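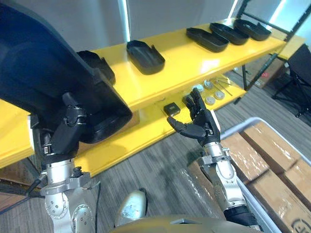
tpaul_bench
Lutfa Munasinghe would say you're giving small parts a good home and the trays a bad one. Two tiers is fine, but I don't buy yellow tops for sorting anything glossy. The light bounces straight back at you.

flotthorpe29
Posted January 9, 2018
Black trays on a yellow top are easy to see, that's the whole point. Try finding a black tray on a gray bench. I've had my shelves since November and I like them fine. Trays up top, caps and rods underneath.

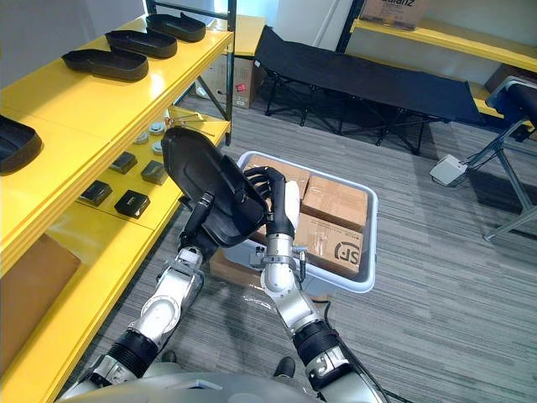
The boxes go in a bin on the floor so they don't eat up shelf space. Carpet is no problem either.

tpaul_bench
Carpet is a problem the first time you drop a little white cap and it rolls. And how do you get at the bottom box without pulling out everything else? Sounds like a Fultia catalog talking.

thambiah_fan
I'm with Tharindu Paul on the glare, not on the carpet. Hard floors are worse, stuff bounces. What did the shelves cost you?

flotthorpe29
1,879 for the lot, delivered. Took me 10 days to get them.

tpaul_bench
For that money I'd want a matte top. Has anyone tried a rubber mat on one of these? I doubt it stays flat, but I've been wrong before. I'd also leave more room between trays than most people do.
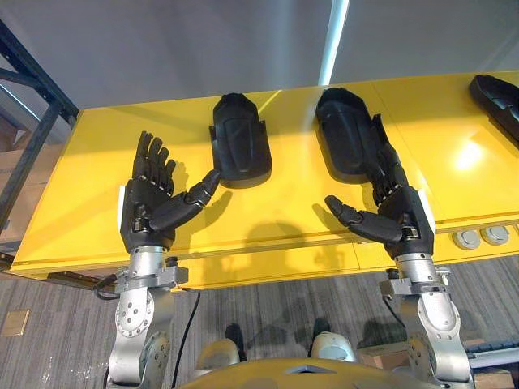

If the rims overlap you end up lifting two when you want one, and then you're straightening the row again. Mine get a hand's width each.

thambiah_fan
Had a mat. The corners curled after 5 weeks and I threw it out.

flotthorpe29
So we're back to the bare top. Thanks I guess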